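Agosto, quase meia-noite

Passei a tarde toda com o kit da Dralent e continuo sem saber se gosto dele ou se só estou cansada de dizer mal das coisas. A Yaowalak mandou-mo com um bilhete colado na tampa: «oito dias, depois quero a tua opinião por escrito». A opinião por escrito vai ser curta. A daqui pode ser comprida.

O folheto promete 200 demonstrações por hora «sem formação prévia». Gostava de conhecer a pessoa que escreveu isto e de a sentar à minha mesa com um molho de pauzinhos. A minha primeira hora deu 51, e estou a incluir duas que a Limsakul há de deitar fora quando rever os ficheiros. Ao fim de um bocado doía-me o polegar. O manual dedica duas páginas ao carregador e nem uma linha ao polegar.

Fizemos a tarefa dos pauzinhos, que é a que vem no plano de teste: tirar do suporte, segurar na vertical, voltar a pôr. Parece coisa de criança. Com as pinças na mão torna-se um exercício de paciência, e a dois pior ainda.

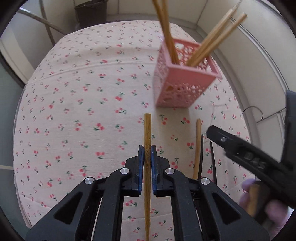 Pauzinho seguro entre as almofadas azuis; à direita, a segunda pinça junto de outro pauzinho.

Admito que as almofadas azuis agarram melhor do que eu esperava. Um pauzinho de bambu é fino e teimoso, e quando fica bem entalado já não me queixo. O problema é chegar lá. Cada vez que abro a pinça tenho de pensar no ângulo, e quem pensa no ângulo não está a fazer o gesto natural que a brochura tanto gaba – está a fazer o gesto de quem tem medo de falhar. Se é isso que o robô vai aprender, boa sorte ao robô.

Depois há o preço. O kit da Turnavton, que experimentei em Ullville na primavera, era feio e pesado, mas alugava-se ao mês. Este são 3000 à cabeça, com a revisão dos dados à parte. Perguntei à Yaowalak quem paga isto para arrumar pauzinhos e ela respondeu-me com um emoji.

Amanhã repito tudo de manhã, com o pulso descansado. Se passar das 51 escrevo-o aqui, mesmo contrariada. Falta-me pôr as baterias a carregar e descobrir onde deixei a pomada.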